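Home News Projects Join Us Contact
Search this site... Go
2 min read

News from the bin-picking bench

2023-07-22

Hello again from the far end of the workshop! I promised in the last newsletter that I'd write something about what the bin-picking group has been up to, and then the term ran away with me, so you're getting it all in one go.

If you've not met the project yet, we call it Lamont. The idea is simple enough to say and a right pain to do: a big grey bin, a jumble of unrelated things in the bottom, and an arm that has to fetch them out one by one without being told where anything is. Our KUKA does the reaching and the students do the worrying.

We spent most of the spring on plain boxes and it all went rather well, so of course we got cocky and started mixing things up. Soft things, shiny things, things in clear plastic packaging (oh, the clear plastic!). The camera is quite happy with a bright blue block. Show it a see-through packet and it mostly reports the floor of the bin, and then the fingers go down in completely the wrong place. I've lost whole evenings to that packet. One of our second years has had better luck by taking several looks from different heights before deciding, and I think that's the way we'll go.

The cables have been my own private battle. Every time the wrist turns right round they try to wind themselves up, so the order in which we visit the corners matters far more than I'd expected. We now have a rule that whoever changes the path also has to stand by the stop button for the first run — slowly, please! — and that has calmed everybody down, me included.

We've also got a proper target at last. The Porkham Challenge is in August and we've entered a team of 8. You get a bin you've never seen before and 300 seconds to clear as much of it as you can, with points off for anything dropped on the floor. We have 4000 logged picks to learn from so far, plus a notebook full of moaning, and I'd love to add plenty more before we pack up. Nokero and Ivow have both lent us odds and ends to practise with, so thank you to them, and sorry about the state some of it will come back in.

What we could really do with is more stuff. Old toys, empty bottles, kitchen bits, anything smaller than a shoe and not sharp. Leave it in the crate inside the workshop door with a note if you want it back. And if you fancy two hours of an evening labelling pictures with us, do come along, there are usually biscuits.
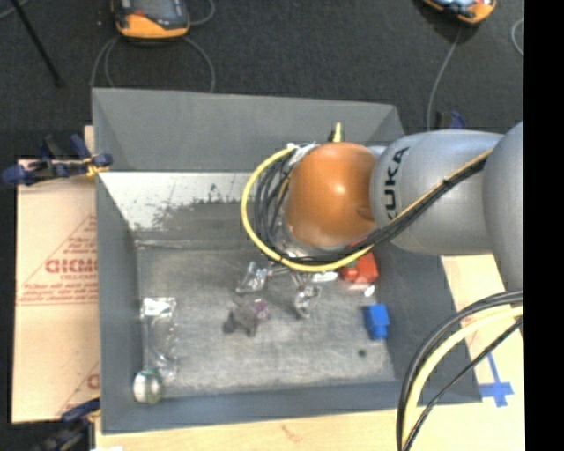

Bin-Picking Group, Student Robotics Club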